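Home | Blog | Chores | Shop Floor | About | Search

Print this page | E-mail this to a friend

Can it pick up a sock yet?

My sister asks me this every time I see her, and she has asked it for as long as I've been writing this blog. She has three kids and a dog and a staircase that is mostly laundry, so it's a fair question! She doesn't care about backflips. She wants to know when a machine is going to bend down, get the stuff off the floor and put it where it goes. So this month I'm skipping the factory news and writing about floors and hands, and about the gap between what I see in demo videos and what I'd let loose in my own hallway.

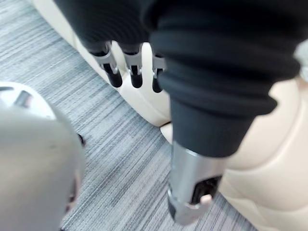 Household Machines Group, Tromden

Start with the hands, because that's where I've changed my mind the most. A few years ago I'd have told you two fingers were plenty. You can open a drawer with two fingers, you can pull a towel out of a dryer, you can hold a spoon. Then I tried going around my kitchen with my own hand pinched up like a crab claw (thumb and pointer only, no cheating) and I lasted through one cup, one plate and half a jar lid. Jointed fingers really do buy you something. They also buy you more joints to go wrong, and Gus Escobedo, who fixes packing machines over at Kasprzak, never lets me forget it. Gus would take a suction cup over a hand any day. For boxes he's right. For a wet dishcloth I'd love to see him try.

The other thing with hands is that they have to live at the end of an arm, and the arm has to get down to the floor without the rest of the machine getting in its own way. Knees are a problem! You and I squat and reach past our legs and don't give it a thought. A machine has to know where its own shins are, all the time, while it's also looking for the sock.

Shop floors are ahead of us here, and I think it's mostly because the shop gets to cheat. Liya Degefa ran a bin-picking cell at Stanell for a while, and she told me the same part came down the same chute 1000 times a shift, in the same light, at the same height. Even so, somebody had to come over and unjam it now and then. My sister's stairs don't have a chute. They have a sock, then a different sock, then a dinosaur.

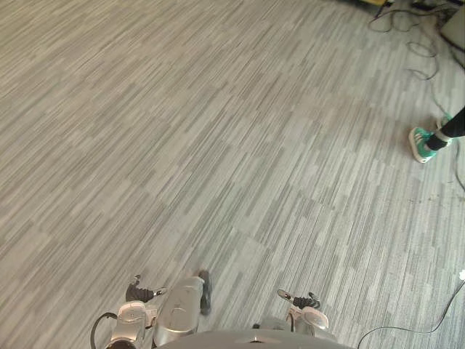
Floors are the chore I'd hand over first, and they're harder than dishes. Everything on a floor is at the worst height, half of it is floppy, and people keep walking through. Vacuum robots got around this by being flat and bumping into things, and we all learned to clear up before we ran them, so who's doing the chore there? Thin black cables on a gray striped carpet, looping around any way they like with somebody's teal sneaker coming in from the side, are pretty much the whole problem in one place. A person sees that and steps over. A machine has to work out that a cable is neither a stripe nor a shadow, that it shouldn't be tugged, and that the foot is attached to someone who'd rather not be picked up.

So what do I tell my sister? I tell her towels, maybe, if they're all the same size and she has the patience of a saint. Harriet Van Dusen bet me 20 dollars that we'd both own something that folds shirts before either of us retires – I took the bet, and I'm still feeling good about it. I'd say carrying things from room to room comes sooner. Picking up after kids comes later, and stairs I'm not even going to guess at.

Next time I want to get into dishwashers, and why loading one is so much nastier than emptying it. If you've got a chore you'd pay real money to never do again, send it in and I'll put it on the list.

Contact us | Copyright May 2021 | Back to top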